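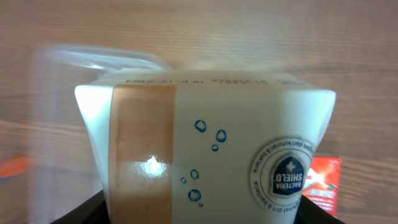 A reader in Imdale wrote in after my last post to say that I had made moving sound much harder than it is, and that a person who can't pack a two-bedroom apartment in a weekend owns too much. Fair enough on the second part. I do own too much, or I did in July. On the first part I still disagree, so I'll go over what the move to Berasitz took and what it cost.

The distance was a little over 500 miles. I got quotes from two moving companies and both wanted more than I paid for my car. The cheaper one, Grevex, would have done the loading and driving but not the packing, and they wouldn't give me a delivery day, only a window of 8 days. I had a job to start, so I rented a truck and did it myself. Truck, fuel, one motel night and two hired helpers at the far end came to roughly 3,000 dollars.

I started with the books, which was a mistake. Books are easy to pack and they make you feel like you're getting somewhere, but they go in first and then you walk around them for a month. I'd do the closets first next time. Closets hold the things you have to make decisions about, and decisions are slow. One evening went entirely to a bag of phone chargers.

The kitchen took longer than any other room. I wrapped plates in dish towels and T-shirts until I ran out, then bought packing paper. Plates went in on their edges, which I'd read somewhere, and only one broke. The glasses I should have given away. They cost almost nothing to replace and took most of a Saturday's worth of patience.

I used 30 boxes of the small size and a handful of large ones. The large ones were fine for bedding and lampshades and bad for everything else. I put a number on two sides of each box and kept a list in a notebook with the contents next to the number. The list was good up to the last two days, when I stopped writing and just put things in whatever was open. The coffee filters ended up with the shower curtain and the tax papers.

The drive itself was dull. I left at 5 in the morning and stopped for the night outside Carrillo, where the motel had a lot big enough for the truck. I slept badly. Everything I owned was parked under one light by an ice machine, and I got up twice to look at it.

Unloading went fast. The helpers were done before lunch, and they asked before putting anything heavy on top of anything else. The couch didn't fit through the front door with its legs on. Six screws, and the screwdriver was in a box without a number.

Unpacking has been slower than I expected. I had the bed, the kitchen and the desk set up within a few days and then lost interest. Several boxes are still closed in the hall closet – winter clothes, mostly, and the photo albums. I know the advice is to throw out whatever you haven't opened after a year. I won't be doing that with the albums.

As for the weekend move, I'm sure it can be done. I did it once myself, when I had a mattress, a bike and a rice cooker. If anyone else has done it with a full kitchen, leave a comment and tell me how you handled the glasses.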